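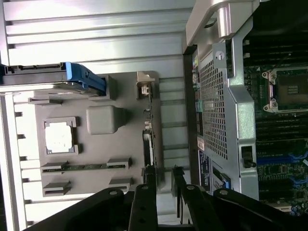

Ticket: Knitting pattern shop – download links dying after one click
Opened by: Isla Whitcombe
Opened: 1 May 2020
Status: Resolved (I think! see last entry)

First entry
Hi all, me again. I run a little pattern shop called Nadwood on the Clotico store plugin, and since I updated the plugin my customers can't download what they paid for. They get the email, they click the link, and they land on a page that says "This link has already been used." Some of them swear they only clicked once, and I believe them, because I bought my own mitten pattern to test it and got the same thing.

What I've tried so far:
Clearing the site cache. No change.
Raising the download limit from one to five in the product settings. It saves fine, but new orders still come out with a limit of one.
Switching to the plain default theme for an evening (my shop looked so sad). No change.
Turning off the newsletter add-on. No change, and I turned it back on.

I have 1,207 orders in the system going back to when I started, and the old links all work. It's only the ones placed after the April update. I've been emailing PDFs by hand, 57 of them so far, and my wrists would like a word.

Second entry
Thanks for the quick reply! You asked which email services the customers are on. I went through the complaints and a lot of them have work or college addresses. The Gmail people mostly seem okay, though my own test went to my McPhee webmail and that one failed.

You also asked for the download log. I had to turn logging on first, it was hiding under Advanced, then Files, then a checkbox with no label on it (please give that thing a label). I placed a new test order for the Tullovbridge shawl and watched. The link was opened a few seconds after the email went out, before I'd even picked up my phone. Then my own click came second and got refused.

So something is opening the link before the person does. Is that a mail scanner? My cousin's office has one that checks every link for nasties, and it would fit.

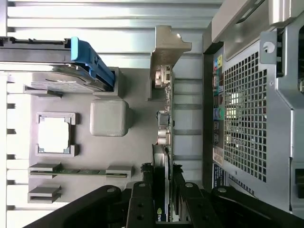

Desktop tower, side cover off.

Third entry
Okay, progress. I followed your steps:
1. Went to Downloads, then Defaults, and found the global limit sitting at one. The update must have reset it, and it wins over whatever I put on the product page.
2. Changed it to five and saved.
3. Turned on "Ask for confirmation before download." Customers now see a page with a button, and the counter only goes up when they press it.
4. Placed a fresh order to the McPhee address.

The scanner still opened the link, I can see it in the log, but the count stayed at zero and my click went through. Hooray! I did a small dance in the kitchen.

One question left over. The orders placed between the update and today still have the old limit baked in, and there are 329 of them. Do I really have to open each one and press Regenerate? Please say no.

Fourth entry
You said no! The bulk tool under Orders did it. I filtered by date, ticked the lot and chose "Reset download permissions." It stopped partway the first time with a timeout, so I did it again in smaller batches and they all went through. One heads-up for anybody who lands on this ticket – it sends every customer a fresh email unless you untick the box at the bottom. I left it ticked on purpose, but my mail plan has a cap of 3,000 a month and I'd have hated to find that out the hard way.

Two customers have already written back to say the shawl opened fine. A third says her PDF prints with the chart too small, but that's my own doing and I'll fix the page size this weekend.

Leaving this open for a couple of days in case anyone else pipes up, then please go ahead and close it. Thanks so much for your patience with me!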